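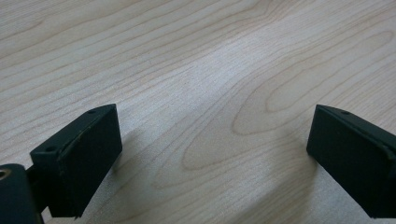

*Pale timber, good grain, my favourite kind of tabletop for laying out a plot.*

Mon 4 August

I've been writing my mystery at home since July last year and the house has slowly rearranged itself to suit. A few of you from the Pevar writers' night wanted my household tips in one spot, so here they are, in the order I thought of them (sorry).

## Index cards

I had 210 index cards for *Bredance* by the end of the second draft, one for each scene plus a heap of strays. Rubber bands perish and chew the edges. Use bulldog clips, the wide ones, and clip by chapter. Number the back of every card in pencil, because you WILL drop them, and you'll drop them on a day when you've just changed who was in the boatshed.

Blu Tack leaves a greasy mark on cards and on most painted walls. Painter's tape comes off clean if you don't leave it in the sun. I left mine in the sun. Eucalyptus oil on a rag gets the gunk off a window, but test it somewhere hidden if you're trying it on paint or varnish, and keep it well away from the stove.

Colours: pick one for clues, one for lies, and stop there. I started out with a colour for every suspect and then the shop ran out of green.

## Ink on the table

Biro on bare or oiled timber: get onto it early with a soft white eraser, rubbing along the grain. If that doesn't shift it, a tiny bit of methylated spirits on a cotton bud, dab, don't scrub, and go easy on anything shellacked because metho will take the finish straight off. Better still, write on top of an old placemat. The hard cork-backed kind is lovely to lean on!

If you press hard when you write (Sreekumar Kotian does, you could read his second chapter off my table for weeks) put something under the page. For shallow dents in raw wood, a damp cloth and a warm iron for a few seconds will often lift them. Don't do it on veneer.

## Printing the whole thing out

My draft ran to 400 pages and I printed it in one go like a goose. The printer got hot, the pages curled and it grabbed two at a time from the middle on. Now I do it in lots, fan the paper before it goes in, and let the printer have a rest while I hang out the washing.

Print one-sided if you're going to edit by hand. The blank backs are where the good ideas end up. Afterwards the old drafts can go under the pumpkins as mulch, with a layer of straw over the top. Mine came up fine, though a page of the inquest blew next door.

## Damp paperbacks

Anyone who writes crime seems to own several hundred secondhand ones, and they all smell of somebody's shed. What works for me:

- Stand the book up, slightly fanned, in a tub with a lid. Put an open dish of bicarb beside it, not on it. Leave it 4 days or so.
- For a book that's been properly wet, paper towel every twenty pages or thereabouts, changed morning and night, with a fan going across the room.
- Loose covers go back on with PVA along the spine, thin as you can, and greaseproof paper either side before you weight it down.

Vignesh Pisharody freezes his first, in a zip bag, for the silverfish. I've done 3 of mine that way and they were all right. Let them come back to room temperature before you open the bag or you'll get condensation all over Chapter One.

## Cooking while plotting

Put a timer on. A loud one, and carry it with you. I lost the bottom out of a good saucepan working out how my killer got back over the Thevar bridge before the tide. For burnt-on rice, cover it with water, add a big spoon of bicarb, simmer ten minutes, then leave it overnight and go at it with a wooden spoon.

Slow cooker on writing days. Lamb shanks, a tin of tomatoes, whatever herbs haven't died, lid on by nine.

And keep a pencil on a string by the sink. Pens skip on a damp notepad and pencils don't. I worked out my whole ending doing the roasting tray and had to write it on the back of the gas bill.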